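Where do our old T-shirts go? A report on clothes, washing and second-hand swaps in Dalldale
Textiles and Everyday Life module, final project report, 24/07/2026

Why I picked this

I own far too many T-shirts. When I emptied my drawers at the start of this project I had 24 of them (and that's after a clear-out at Easter!), and I only wear a handful. So when we were told to choose something from our own lives to look into, I knew straight away it would be clothes, and what happens to them once we get bored.

My question was: why do people in Dalldale stop wearing a T-shirt, and where does it end up? I thought the answer would be holes and stains. I was pretty wrong, but I'll get to that.

How I did it

I wrote a short questionnaire and got 30 people to fill it in, mostly students from my halls plus a few parents and one very patient bus driver. I also spent three afternoons helping at Bukero, the second-hand shop behind the library, sorting the donation bags. The shop let me keep a tally, and by the end I'd been through 304 items, which is a lot of other people's jumpers. 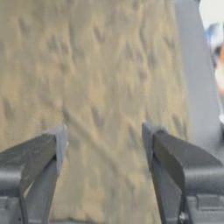

Fig. 1. Gripper with its two fingers open.

For each item I wrote down what it was, what the label said it was made of, and whether it had any damage I could find. If the label had been cut out I put "unknown", and there were loads of those. People really hate labels. I should have made a separate column for bobbling, as I ended up squeezing it into the notes and my handwriting is awful.

What people told me

The biggest reason for giving up on a T-shirt was the shape. Necks that go baggy, hems that twist round to the side, sleeves that somehow end up different lengths. Fading came next, and then simply being sick of it. Actual holes were well down the list, and several people said they'd carry on wearing a holey one in bed anyway (me too).

Twisting was the one I got a bit obsessed with. From my reading, it often happens when the knitted fabric is cut slightly off the grain, so it tries to turn back after washing. You can sometimes spot it in the shop by folding the shirt down the middle and seeing if the side seams meet.

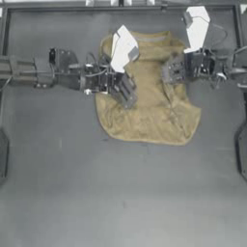

Fig. 2. Khaki T-shirt with loose creases across the body.

The washing bit

I asked everyone how they wash and dry their T-shirts. Most people in halls chuck everything in together on whatever setting the last person used, and then it all goes in the tumble dryer because there's nowhere to hang anything. The parents were much fussier and nearly all of them used a line or an airer. One mum wrote half a page on pegging from the hem, which I have now started doing, and I do think my collars look better for it!

I also tried a tiny test at home with two matching Pistora shirts. I washed them together every time but tumble dried one and hung up the other. I only managed a few weeks so I wouldn't lean on it too hard, but the dried one came out a touch shorter and felt rougher. The one on the airer creased like mad.

Where they end up

At Bukero the good stuff goes on the rails and the rest goes to Royer, a rag merchant that collects in big sacks. Plain T-shirts are hard to sell. A printed band shirt would be gone the same afternoon, while a perfectly nice beige one sat there looking sorry for itself. Folding them neatly on the front table helped a bit, and that became my job.

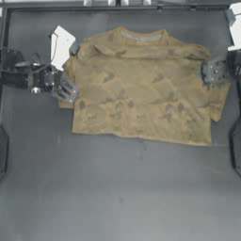 Fig. 3. T-shirt partly folded, collar at the top.

What I'd change

I'd ask more people outside halls, because students all share the same terrible dryers and I think that tipped my results. I'd also weigh the sacks going to Royer instead of guessing from how many there were. And I wish I'd asked how much each shirt cost when it was new, as a couple of people brought it up without being asked and they had strong opinions.

I'm down to 19 T-shirts now. The other five went to Bukero in a carrier bag, and I bought one back.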